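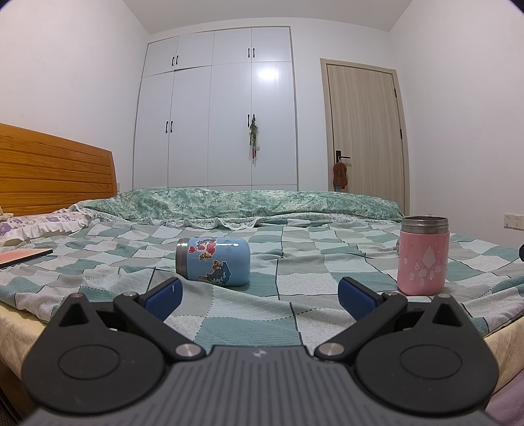
Last updated: January, 9:40 pm

Ticket: Bed clearing, cups not handled reliably
Product: Plilau gripper, Fleltix planner
Status: Open

Reported problem
The task is to clear a made bed: cups off, book off, checkered sheet pulled smooth. Over 200 logged attempts, the planner picked the wrong approach for cups lying on their side. It treats them as upright and closes above the rim.

Log
Build 8: Upright cup with a lid lifts cleanly. Sideways cup gets pushed along the sheet. Wrinkles make it worse – the planner reads a fold as part of the cup.
Build 9: Added a side grasp. Better on a hard table, no change on a mattress. Cycle time for the full bed is now 540 seconds, nearly all of it spent on retries.
Hetard depth filter turned on. Fewer false edges on the checkered pattern. Flat book still fails, no edge to get under.

Workaround
Stand cups up by hand before starting. Leave books out of the task list.

Answer to the customer's question
No, it can't clear a bedroom unattended yet. Georgiev site stays on supervised mode.

Next step
Rerun the side grasp with the sheet pulled tight and attach the logs here.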